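Budgeting for a two-arm packing station, what am I forgetting?

Posted in Automation on a Budget
Sun 26 September

Trinity Ruiz-Ortega

Hi all. I have been asked to put together a budget for a two-arm station and I would like someone to check my thinking before I hand it in.

We are a small company in Karville that sells cable kits and small accessories. Each order goes into a mailer box with a printed sheet. On a normal day we pack 300 boxes, and in the weeks before a holiday sale it can reach 1000. At the moment this is all done by hand by whoever is free, and my manager wants to try one station with two small arms to put the cables in the box and close the lid.

My list so far is: two arms with grippers, one table, one computer, one camera above the table, one emergency stop, and shipping. I have a quote from a reseller called Varia and another one from Dubey. Varia is cheaper for the arms but the grippers are listed separately, and I almost missed that. Dubey includes grippers and a day of training.

What I don't know is how much to put aside for everything else. Is it normal to plan for fixtures and spare parts in the first year, or can that wait? Should we buy a proper table or use the packing table we have? And is it realistic that two arms can handle soft things like a coiled cable, or should I plan for a different product first? We want to be running in March, and I have to send the numbers long before that.

Thank you for any help. I can answer questions about our space if that is useful.

Kai Haberkorn

get the dubey one. training is worth it. we bought without training and the arms stayed in the crate for months because everyone thought someone else was going to learn it

also check your power outlets, we had to pay an electrician and that was not in any budget

Teresa Paiva

I planned a station very similar to yours last year, so I will write a long answer. Please excuse my English, I write carefully but it is not my first language.

First, your quotes. Put them side by side in one sheet and write every line that one has and the other does not have. You found the grippers already. Look also for the controller, the cables between the arm and the controller, the mounting plates, the software license and if it is yearly or one time, and who pays if a part must go back for repair. In our case the cheaper offer became the more expensive one when I had filled all the empty lines. I do not say it will be like this for you, but do the exercise before your manager chooses from the total at the bottom of the page.

Second, the spare parts. Yes, plan them in the first year. For us the arms themselves gave no trouble, but the fingers of the grippers wear out and one cable was damaged at the place where it bends. I would order 3 sets of fingers together with the arms, because we had to wait 5 weeks when we ordered them later. Ask both resellers for the delivery time of each spare part and ask for it in writing.

Third, the table. You can use the one you have if it does not move when you push it with your hip. Ours moved, and each time we had to teach the positions again. We spent money on a heavy frame with feet that can be fixed to the floor. If you rent the building, ask the owner before you drill. For us this permission took longer than the purchase.

Fourth, and this is the part where I was too optimistic, the cables. A rigid product always has the same shape, and a coiled cable does not. It opens a little, the plug points in another direction, one loop goes over the wall of the box. You should plan time for this, and time is also money in the budget even when no invoice comes. My suggestion is to give the cables a tie before they arrive at the station, so the gripper has something firm to take. We bought ties in a large quantity from Casteo and it was the smallest line in our whole budget.

It helps to draw your work area on paper with the box open, because an open lid needs more room than people think, and both grippers must come in without touching it. Ours is laid out like this:

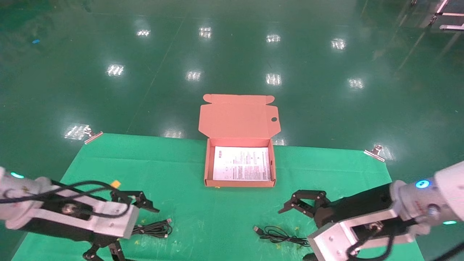 Teresa Paiva

The mat costs very little and you should have one line for it, and one more for replacements. It is only a green cloth with a binder clip at each of the back corners, and ours has wrinkles. A cloth gives the fingers a soft surface when they go down for a cable, and a hard table does not forgive if your height is wrong by a small amount. Choose a color that is different from your box and from your product. Black cables and a pink box are both easy to separate from green, so I was lucky, but if you sell something green you need another cloth.

Look also at the floor if you go to visit a place for the station. A glossy floor shows the ceiling lights very strongly. When you plan to use a camera, ask the reseller if reflections are a problem for their software, and keep a little money for blinds or for moving a lamp. In my first budget I had nothing for light, and I had to go back and ask for more, and this is not a pleasant conversation.

About the instruction sheet: decide now who puts it in. Our plan is that a person places the sheet flat in the tray and the arms do the cables. Paper is difficult for two-finger grippers, and to pay for a suction tool only for the paper was too much for us. With your quantities a person can prepare many boxes in advance while the station is working, but you must have a shelf for them, so there is one more line.

For the total, I would take the complete quote and then keep a separate reserve, with its own name, which is not for the arms. If you hide it inside the other lines, somebody will find it and cut it. I would also not promise the holiday quantity in the first season. Write the budget for the normal day and keep the hand packing for the busy weeks.

Myrtle Blackwood

Agree with Teresa on the reserve. One addition: ask your insurance company before you sign anything. Ours wanted a written risk assessment for the station and it had to come from outside, so that was a separate bill.

I'd also ask Varia if they will rent you one arm for a month. Some resellers do and take the rent off the price later.

Trinity Ruiz-Ortega

Thank you all, this is much more than I expected. I have added lines for spare fingers, the electrician, the mat, light and the insurance question. Teresa, did your frame come with the mounting plates or did you have them made?

Teresa Paiva

They were made by a local metal shop, from the drawing in the manual of the arm. Ask for the drawing before you order, they can send it by email.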